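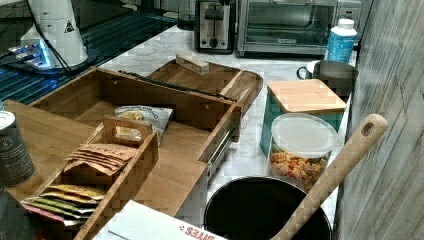 Shared mailbox rules: who should be allowed to make them?
Tomstead Office IT Forum > Administration and Policy

serpil_s
Posted March 15, 2020
Hello all. I administer the mail for a company with 200 employees. We have 18 shared mailboxes (orders, invoices, returns and so on). Until now every person with full access could make rules in them. Last month a colleague in purchasing made a rule which moved all mail with the word "reminder" to a subfolder. We discovered it when a supplier, Osagie, telephoned about an invoice 21 days overdue.

I want to take away this permission and let only IT make the rules, on request by ticket. My manager is afraid that we will drown in tickets. How do you handle it in your company?
Serpil Şimşekoğlu

mgrady
We locked it down two years ago and I'd do it again. Tickets were heavy for the first couple of weeks and then almost nothing. Most people never wanted a rule, they wanted a folder.

pletfan
I disagree with locking. If you take away rules, people will forward the mail to their own inbox and make the rules there. Then you can't see anything at all. At Pletwood we had exactly this problem, and it was worse than before.

mgrady
Then block the forwarding too?

pletfan
External forwarding is blocked, of course. Internal forwarding they do by hand, one mail after another. You can't block a person from pressing the button.

serpil_s
Thank you both. pletfan, did you give the permission back after this?

pletfan
Yes, but with one owner per mailbox. The owner is from the department and not from IT. Only the owner makes rules, and she writes them in a list that the whole team can read. When the owner leaves the company, her replacement must be named before the account is closed.

sh_mirzaei
I would like to add something about the audit side. Whatever you decide, please export the existing rules first and keep the file. We removed all rules in September in one evening, and in the morning the returns team had more than 100 messages in the inbox which were always sorted before. We had no copy of the old rules, so I had to ask each person what they remembered. They did not remember the same things.
Shahla Mirzaei

mgrady
Ouch. Yes, export first. Also look for the hidden ones, some of the old rules don't show up in the desktop client.

kv_idov
Is a script needed for that? We are a small office at Idov and I am the only one who does it, beside my normal work in accounting.

sh_mirzaei
For a few mailboxes you can do it by hand. Open each one, write down the rule name, the condition and the target folder. For 18 I would use a script.

serpil_s
I have talked with my manager. We will try the owner model for the invoice and order mailboxes, and lock the others. The export is running now. I still do not agree that the owner should be outside IT, but I will test it.

pletfan
Mixed is fine. Please write how it goes with invoices, that one was the hardest for us.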